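Can a Machine Tidy My Desk Yet?

February 1, 2019

My sister-in-law asked me over the holidays when she could buy a robot that picks up after her kids. She asked me since I work with machines, which is true, but mine fold cartons in a packaging plant and have never met a child. I said I would look into it and write something down. It took longer than I planned.

I should start with what I know. At the plant in Sarnness we have a line that folds, fills and seals cartons. It does one size of carton until somebody changes it over, and a changeover takes 30 minutes if you have the right wrench. When it runs well you can stand next to it with a cup of coffee and forget it is there. When a carton comes in with a bent flap it stops and waits for a person. The bent flap is the whole problem with robots in houses. A house is all bent flaps.

People mix up two kinds of machine when they ask this question. One kind does a chore by taking it apart and doing it some other way. A dishwasher doesn't wash dishes the way you do. It sprays hot water in a box. A dryer tumbles. Those have been good for decades and I would not want to live without either one. The other kind would do the chore the way a person does, reaching out and taking hold of things, in whatever room you happen to have. That second kind is what my sister-in-law wants, and it is the one I went to find out about.

Vacuums sit somewhere between. We have had one for two years. It does the downstairs well if I pick up the cords first and put the bath mat over the side of the tub. I would buy it again. I also notice that I now tidy the floor for the vacuum, which is a chore I did not have before. My wife says the floor is cleaner because of my picking up and the vacuum just takes the credit. She may be right.

For the second kind I got in touch with Eilidh Baird, who I worked with years ago at Kelon and who now spends her days on grippers. I told her I wanted to see something ordinary being handled, the kind of thing that ends up on a kid's desk. We talked for most of an afternoon.

The first thing she told me was to stop looking at the arm. Arms are good. They have been good for a long time, and ours at the plant will go to the same spot all day long. The trouble is in the last couple of inches, where the fingers meet the thing. So I looked at the fingers.

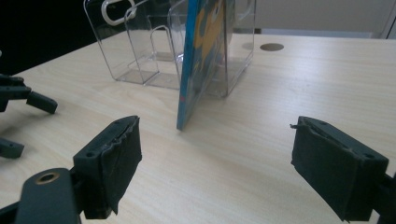

Gripper fingers, a clear acrylic organizer, and a card with a yellow cartoon character on it.

Putting a card away in an organizer is a job a four-year-old can do, on a good day. I asked Eilidh to go through what makes it hard and I took notes.

Clear plastic is bad. A camera finds the edges of a thing by looking for where it stops and the background starts, and with clear acrylic the background comes right through. You and I pick up on the bright lines along the edges and fill in the rest. A depth sensor may see the wall behind and decide there is nothing in the way.

A thin card is bad too. If it's flat on the table you have to get something under it, and two blocky fingers don't have a fingernail. If it is leaning on something, you have a better chance, but touch it wrong and it slides down and now you have the flat problem. People deal with this by dragging the card to the edge of the table, and we do it without thinking. Somebody has to think of it for the machine, or show it enough times.

Then there is the padding on the fingers. Hard plastic slips, so you cover it with something soft that grips. The soft stuff wears. It wrinkles and frays and then the grip changes, and whatever the machine learned on a fresh pad is a little bit off on an old one. This one I understood right away. We go through suction cups at the plant and I have a drawer with 164 of them in it, and when a line starts dropping cartons the cups are the first place I look.

I asked her what the real numbers were like. She wouldn't speak for anyone else's work but she told me about one of her own projects, which they called Ovurska. It was a single task, setting a small flat item upright in a holder. They ran 600 tries and 456 of them came out right. She was pleased with that, and for research I can see why. I did the math in my truck. That is 76 percent. If our carton line got three out of four I would be looking for other work.

She made a fair point back, though. Our line gets its number because we control everything. The cartons arrive the same way up, the lights never change, and nobody leaves a juice box on the conveyor. Let the cartons come in any old way and she figured our number would be zero, and she is correct. Hers at least had a go at it.

I also called Rogério Aguiar, who runs the floor at Macedo, a small shop that makes cabinet hardware. He put in an arm last April to load hinges into trays. I wanted the shop side from someone who paid for it himself. He is happy with it. It took most of the summer to get right, and what fixed it in the end was a sloped tray with a lip so the hinges slide down and all sit the same way. The arm didn't get smarter. The tray got better. He still has a person on bagging, where every order is a different mix of loose parts, and he has no plans to change that.

So my answer for my sister-in-law is no, not yet, and not soon. If she wants help now she should get the vacuum and a set of bins with no lids. Bins with no lids are easy for kids and would be easy for a robot too, if one shows up.

On the shop floor the answer is yes for anything you can hold still and line up, and mostly no for the rest. I don't see that line moving much in the next couple of years, but I was wrong about the vacuum, so take that for what it is worth.

Eilidh said I can come back when they have new fingers to try. I'd like to bring one of our bent cartons and see what happens.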